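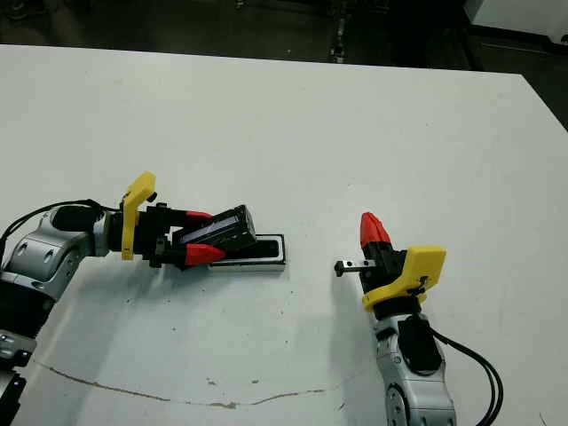
Home Opinion Columns Letters Archive

Filed under: Opinion / At Home

The case against the clear table

By Ravindra Tomar
21/05/2025

Every spring somebody sells us the empty surface again. This April it was a booklet from Hindell, the storage people, which came through my door and promised that a bare white table would give me back my evenings. I own a white table. I have had it for six years and my evenings are where they were.

I don't doubt that clutter wears people down. What I doubt is the cure, which usually begins with buying something. The booklet wanted me to get the Prellon tray set, into which I would put the small black objects every house collects: chargers, remotes, the thing that came with the other thing. Then the trays go in a drawer, and the drawer gets a label. I have seen this done at my sister's. She now has 22 labeled trays and still calls me to ask if I borrowed her charger. 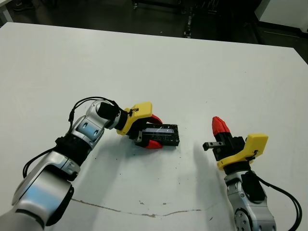 Reading time: 2 min

A white top is also an odd thing to want if you mean to use it. It shows every speck. One long brown scuff across the surface and your eye goes to it each time you sit down, however neatly you have lined up the rest. A neighbor of mine, Lund, sanded his, painted it, and scuffed it again within the month. On the old brown table he gave away, no one would have seen a thing.

The tidying writers have an answer for this, and it is a mat. Clovov makes one. I looked it up and closed the page.

My own suspicion is that we clear tables for visitors and for photographs. A table in use has something on it, usually something dull and rectangular that you picked up meaning to deal with and put down again. I can live with that. I would sooner wipe the crumbs, leave the object where it is, and find it tomorrow without reading a label.

Hindell's booklet has a page for notes at the back. I am using it for groceries.

Print this article | E-mail this article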